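Gripper Fault FAQ: the "Closed on Nothing" Bug

Updated in June. Maintained by Zahira Pasaribu for everyone using the Kaltport simulation bench.

Plenty of you have written in since the gripper fault notice went out, and the questions have been wonderful. I've gathered the ones that keep coming up. If yours is missing, post it on the Kaltport board and I'll add it.

What went wrong?

The gripper controller reported a successful grasp when there was nothing between the fingers. The arm then carried on with the rest of the task: lift, move, lower, release. On the log everything looked perfect. We ran a batch of 3,619 simulated pick attempts on the Standau controller, and 2,434 of them were logged as good grasps. When we replayed the batch and checked where the object was at the end of each lift, 600 of those "good" grasps had picked up nothing at all.

How did it get past the tests?

Our tests asked the controller whether it was holding something, and the controller said yes. We were checking its answer against itself! The new tests look at the object's position in the simulator and ignore the controller's opinion completely.

So what was the cause?

Two things on top of each other, and this is the part I find fascinating. The grasp check looked at motor effort: if the fingers stopped moving and the effort went over a threshold, it called that a grasp. But a gripper that closes all the way also stops moving, and the effort also goes up, from finger pressing against finger. There was a second check on finger width meant to catch exactly this. It read the width from the previous control step, so a fast close could slip through while the old value still said the fingers were apart.

Which step should I look at in a replay?

Start before the close command, with the fingers open. Pause there and look at what is between them. If the gap is clear at that point and the object isn't going to end up in it, you already know what the grasp flag ought to say. Then step forward one tick at a time and watch the flag and the width together.

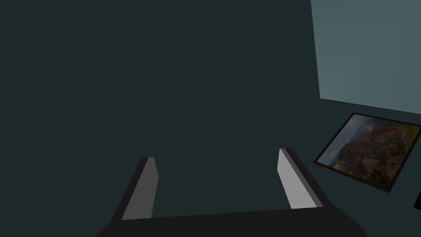
Gripper open in the simulator, nothing between the fingers.

The rendered view is a great help for this, but please don't use it alone. Finger width can be hard to judge from behind the gripper, and the numbers in the state panel settle it right away.

Does this affect the real arm at Fatevville?

It could, yes. The grasp check is the same code in both places. The Fatevville arm has been held at reduced speed while we work through this, and it stays that way until the checklist below is done. We have no record of a false grasp on the real arm, but the old logs can't rule one out, so please don't take that as an all clear.

Is it a safety problem or just a nuisance?

Treat it as a safety problem. An arm that thinks it's holding a part will move as if it were, and people nearby tend to trust the status light. The opposite case worries me more: a poor grip that gets reported as a solid one, with the part coming loose halfway through a move. Stay outside the marked zone whenever the arm is powered, whatever the light says.

What has changed in the fix?

The width reading now comes from the current step. The controller also needs the width to stay above a minimum for the whole settling period before it sets the grasp flag. If the width drops below that minimum, you get a "no object" fault and the arm stops where it is. It won't retry on its own.

I'm getting "no object" faults on very thin parts. Is that the same bug?

No, that's the fix being a little too keen. Thin parts can fall under the default minimum width. Set the minimum for that part in its task file, run it in simulation first, and send me the replay if the fault won't go away. Lubis has a sheet of tested values for the parts we use most - ask there before you start guessing.

Do I need to rerun my old results?

If you reported success rates from the grasp flag, yes, please. The replay script can recheck saved runs without simulating them again, as long as you kept the object poses. If you only kept the flags, you'll have to run the batch from scratch. Sorry!

What has to be done before full speed comes back?

Install the update on both controllers.
Rerun the full simulated batch with object positions checked.
Do the empty-close test on the real arm, at reduced speed, with no part loaded.
Confirm that the "no object" fault stops the arm every time.
Get the log signed off by the Fatevville bench lead.

How do I report another one?

Save the replay before you reset anything, then post it with the task file and the controller version. A short note on what you expected is really useful too. Odd cases are very welcome, including the ones you can't reproduce.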